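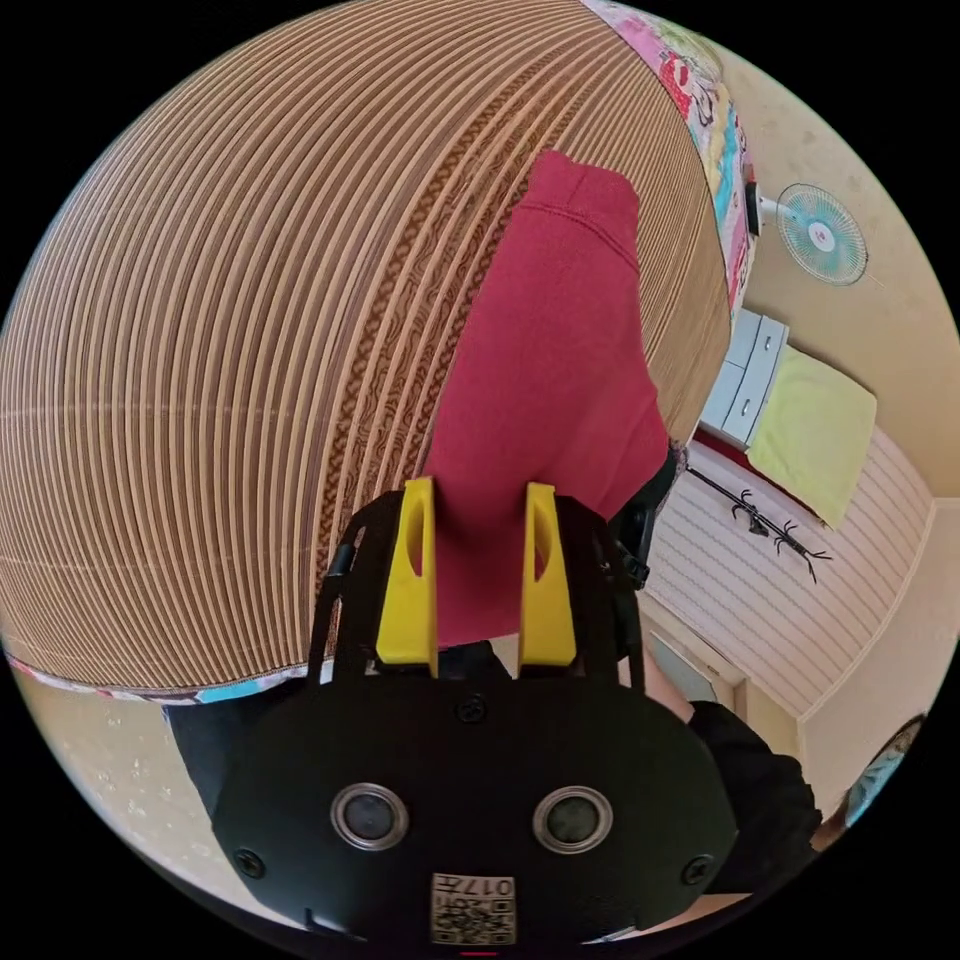
Red cloth over the corrugated cardboard piece, patterned trim round the rim

To: Weltholm Makers list
Subject: Re: [weltholm] Layered cardboard — worth the bother?

I've read the message below twice now and I'm still not persuaded. My replies are under the quoted bits.

> We made ours from old delivery boxes, cut into strips and
> stacked with glue. It took 60 strips and cost us next to
> nothing. It will last for years.

Next to nothing if you don't count the glue. I went through two bottles and a knife blade on mine in February, and I'd only got halfway up. As for years, I'd like to hear from anyone whose cardboard has seen out a second winter in a normal house. Mine lives in the back room at Canbridge and I don't trust that wall.

> The ribs are the best part, so leave them bare.

They do look good, I'll give you that. I like the darker band where the fluting shows, with the wavy marbling. But all those thin ridges are a dust trap. You can't wipe them, and a brush only pushes the fluff further in. Hence the red cloth. I don't claim it's pretty, but a cloth can go in the wash and cardboard can't.

> Finish the rim with something cheerful, and the edge will
> never fray.

Never is a big word. The trim on this one is pink, white, blue and green, cartoonish stuff, and it's cheerful enough. Whether it protects anything is another matter. Trim goes round a curve badly unless you snip it every inch, and the snips are where it lifts. I'd sooner see a plain strip put on properly.

> Draping a cloth over it spoils the shape.

It hides some of the shape. Pull it straight from the seam end and it sits better, though it still creases. A heavier cloth might behave, but then you've got weight on the rim, and I wouldn't want that on glued strips.

So, two questions for the list. Has anyone sealed the ribs with watered-down glue, and did it go yellow? And is the Minhas paste any better than ordinary white glue — from someone who has used both, please, on something bigger than a pen pot.

I can bring mine to Bitholm at 11 if anyone wants to poke at it.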